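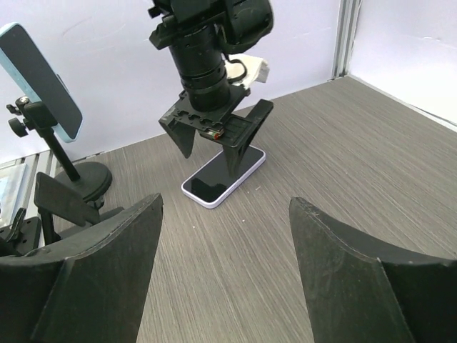 The phone stand, a few months in

09/11/2018

I said in the summer that I would write something about the phone stand once I had used it for a while, and Rajkumari Shukla has now asked me twice, so I'm getting it done.

It's the kind with a black pole on a round weighted base and a clamp at the top with a knob on the side. I bought it from Hivent after my old folding one cracked at the hinge. It cost $31 with shipping and took 15 days to arrive, longer than the page said. There were no instructions in the box. You screw the pole into the base and that's it.

The base is the best part. My old stand tipped over if I touched the screen too hard. This one stays where I put it. I tap through recipes on it, and I had it up for a call with Kobina Quaye that went well over an hour, and I never had to catch it. It does take up more of the desk than I expected. On a gray wood-grain top like mine the dust around the base shows, so I pick it up and wipe under it when I remember.

The knob is stiff. For the first week I didn't tighten it enough and the phone slid down a little at a time. Now I give it an extra half turn. It holds my phone with the case on, but a thick wallet case won't go in. Adwoa Arthur tried hers and we gave up.

The other thing I wanted to change was where I leave a phone when it isn't in the stand. I used to drop it anywhere on the desk, sometimes face-down, and the last one ended up with 2 long scratches across the glass. There is always a bit of grit on a desk no matter how often you clean it. I leave it face-up now. I also keep a cloth nearby for the screen, an old cotton one, washed with the towels and no fabric softener. Softener leaves a film on the glass.

Things I would change: a shorter pole would be better for reading while sitting down, and I'd like somewhere to clip the charging cable. At the moment it hangs down the back and gets caught on the drawer. Kwabena Bawa uses a binder clip on the edge of his desk and I may copy that.

I'd buy it again. If you only want something for watching shows in bed, get a different kind, this one is too heavy to carry from room to room.

Next post will be the desk drawers, probably in December.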